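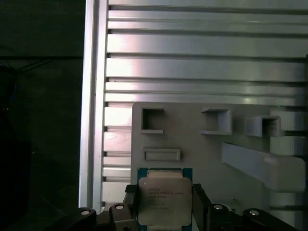 *CPU package held upright at a light gray fixture panel.*

**The Plarkgate Ledger, Vol. 4 — trade paperback**

Back in stock!! Small run, so don't sit on it.

Collects the last stretch of the Horrocks arc plus the October annual, which never made it into the earlier books. Masked bookkeeper, rotten city council, a killer who signs his work in red ink. Pulp stuff. Good pulp stuff.

Written by Mitra Kordestani, art by Maxence Besson. Colors by Rajitha Uddin — except the annual, which is black and white like it was the first time out.

- 200 pages, softcover
- Standard comic trim, matte cover
- New intro by Catherine Skinner
- Script pages and unused covers in teh back
- Mature readers (violence, some language)

Can you start here? Sort of. Vol. 3 ends on the bridge and this picks up the same night, so you'll be lost for a chapter. After that it's fine.

Signed bookplate copies: 51 left, signed by Kordestani only. Pick "bookplate" in the drop down. Same price.

Ships bagged and boarded in a stiff mailer. Orders in by 9th August go out in the first batch, everything else the week after. Corner dings — email a photo, we'll swap it.

Hardcover is sold out, no reprint planed. Vol. 1 and 2 still available seperately.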